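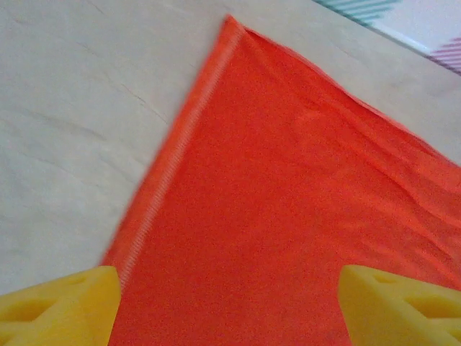
Mikrofasertuch rollt sich an einer Kante ein - wie sauber falten?

Ich lege meine Putztücher nach dem Waschen auf dem Tisch aus und falte sie zweimal zur Hälfte. Bei den orangeroten klappt das nicht mehr zuverlässig. Die eine Kante mit der helleren Naht bleibt gerade, die andere wölbt sich neben der Ecke leicht ein, und in der Fläche stehen flache Wellen. Wenn ich Ecke auf Ecke lege, sind die Kanten in der Mitte trotzdem versetzt. Im Stapel verrutscht das dann, und die Schublade (Innenhöhe 76 mm) geht nicht mehr zu.

Angaben zum Material: gekauft als Mikrofasertuch, Flächengewicht laut Etikett 400 g/m², Hersteller Urkine. Gewaschen wird bei 60 Grad zusammen mit den Geschirrtüchern, danach Trockner, Programm Schranktrocken. Kein Weichspüler.

Bügeln möchte ich nach Möglichkeit vermeiden. Gibt es eine Faltmethode, die mit leicht verzogenen Tüchern zurechtkommt, oder liegt der Fehler beim Waschen?

Ullon

gepostet von Rakena

Vermutlich beides, aber der größere Anteil dürfte aus dem Trockner kommen. Der Überwendlichstich am Rand besteht meist aus einem anderen Garn als die Fläche. Unter Wärme verhalten sich beide unterschiedlich: Zieht sich das Nahtgarn stärker zusammen als das Gewebe, wird die Kante kürzer und rollt ein. Die Fläche daneben hat dann zu viel Material und legt sich in Wellen. Dass nur eine Kante betroffen ist, kommt vor, wenn die Fadenspannung beim Nähen nicht gleichmäßig war oder wenn die Kanten einmal längs und einmal quer zur Maschenrichtung laufen.

Zum Waschen: 40 Grad, getrennt von Baumwolle. Baumwollfusseln setzen sich in der Faser fest, was mit dem Verzug nichts zu tun hat, aber die Saugleistung senkt. Trockner weglassen oder auf die niedrigste Stufe stellen. Tücher feucht in Form ziehen, und zwar entlang der eingerollten Kante, nicht diagonal über die Ecke. Flach auf einem Gitter trocknen lassen. Bereits geschrumpftes Garn wird davon nicht wieder lang, die Wellen werden aber flacher.

Zum Falten von Tüchern, die nicht mehr rechtwinklig sind:

Tuch mit der glatten Naht zum Körper auslegen. Diese Kante ist die Bezugskante.
Mit der flachen Hand von der Bezugskante nach außen streichen, bis die Wellen an der gegenüberliegenden Seite ankommen.
In Dritteln falten, nicht in Hälften. Zuerst die äußere Seite nach innen legen, danach die Bezugskante darüber. Die eingerollte Kante liegt so innen und trägt nicht auf den Rand auf.
Den entstandenen Streifen quer noch einmal dritteln.

Das Paket hat an zwei Seiten einen geschlossenen Bruch. Auf die Deckung der Ecken kommt es bei dieser Methode nicht an, ein Versatz verschwindet im Inneren. Bei 76 mm Innenhöhe würde ich die Pakete hochkant nebeneinander stellen. Die Paketbreite muss dann unter der Innenhöhe liegen, notfalls ein weiteres Mal falten.

gepostet von Pimton

Bügeln, fertig. Stufe 1, Tuch dazwischen. Mache ich seit Jahren so, geht schnell.

gepostet von Falzbein185

Zu Pimton: bei Mikrofaser wäre ich damit vorsichtig. Auf dem Etikett meiner Tücher ist das Bügeleisen durchgestrichen. Polyester wird bei zu viel Hitze glatt und nimmt dann kaum noch Wasser auf. Erst das Pflegesymbol prüfen.

Ergänzung zur Drittelfaltung: Ich verwende als Lehre einen Karton, 185 mm breit. Karton mittig auflegen, beide Seiten darüberschlagen, Karton herausziehen. Die Streifen werden alle gleich breit, auch wenn die Tücher es nicht sind. Bei kleineren Tüchern den Karton entsprechend schmaler zuschneiden, sonst treffen sich die Seiten nicht. Für die Schublade falte ich den Streifen danach noch 3 Mal zur Hälfte - bei dickem Material reichen 2 Mal.

Tücher, deren Rand sich nach dem Trocknen auf dem Gitter noch stark einrollt, sortiere ich aus und nehme sie fürs Fahrrad. Die Naht abzuschneiden bringt nichts, bei meinen hat danach der Rand gefusselt.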